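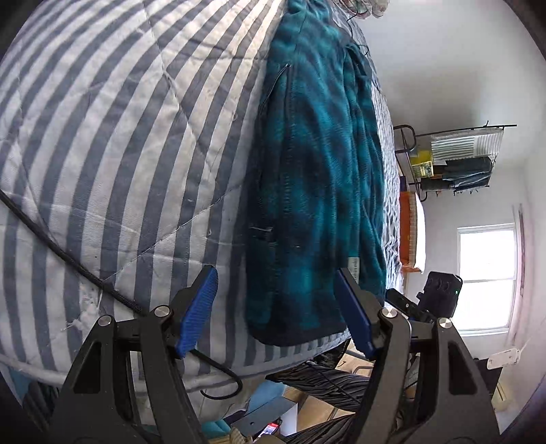

Abb. 6.1 Karierte Fleecejacke auf einem gestreiften Matratzenbezug, rechts ein Wandgestell mit Handtuch

Kapitel 6
Wohin mit den Sachen, die noch nicht in die Wäsche müssen?

Ich fange dieses Kapitel mit einem Geständnis an: Meine eigene Fleecejacke lag letzten Winter öfter auf dem Bett als im Schrank. Einmal getragen, noch sauber, aber eben nicht mehr so frisch, dass ich sie zu den gewaschenen Pullovern legen wollte. Also aufs Bett damit! Und abends dann vom Bett auf den Stuhl, und morgens wieder zurück (Sie kennen das bestimmt).

In der Hauswirtschaft hat diese Wäsche keinen schönen Namen. Meine alte Lehrerin Drahomíra Kratochvíl nannte sie »Zwischenwäsche«, und dabei bleibe ich in diesem Buch. Gemeint ist alles, was getragen ist und trotzdem noch einmal getragen werden soll: Jacken, Strickwesten, Jeans, der Schal vom Donnerstag. In Kapitel 4 ging es um die saubere Wäsche im Schrank, jetzt kommt der ganze Rest, und der macht in kleinen Zimmern die meiste Arbeit.

Schauen Sie sich noch einmal Abb. 6.1 an. An der weißen Wand hängt ein schwarzes Drahtgestell mit gebogenen Haken. Über der oberen Stange liegt ein gefaltetes Handtuch, auf der unteren gefaltete Kleidung in dunklem Petrol. So ein Gestell mag ich sehr! Es braucht keine Stellfläche, und an die Sachen kommt von allen Seiten Luft. Die Jacke auf der Matratze könnte ich mir dort gut vorstellen, wobei Fleece etwas aufträgt und man vorher ausprobieren sollte, wie viel auf eine Stange passt.

Und dann der Bezug. Am unteren Rand ist eine Stelle aufgerissen, ein bisschen weiße Füllung schaut heraus. Solche Stellen nähe ich am liebsten sofort, solange sie klein sind, mit doppeltem Faden und kurzen Stichen. Wie das bei gesteppten Stoffen geht, üben wir in Abschnitt 6.3.

Noch ein Wort zu den Pflegeetiketten. Bei der Zwischenwäsche liest sie kaum jemand, man wäscht ja nicht. Lesen Sie sie bitte trotzdem einmal, am besten gleich beim Aufhängen, und schauen Sie bei der Gelegenheit auch in die Taschen. Ich habe schon Kastanien mitgewaschen, im Oktober, eine ganze Handvoll.

Was Sie für dieses Kapitel brauchen: ein getragenes Kleidungsstück mit Etikett, 3 Kleiderbügel oder Haken, Nadel und Faden. Die Symboltafel finden Sie auf Seite 129.

6.1 Lüften, bürsten, aufhängen

Beginnen wir mit dem Lüften. Hängen Sie Ihr Kleidungsstück mit offenem Reißverschluss auf und lassen Sie es über Nacht in Ruhe.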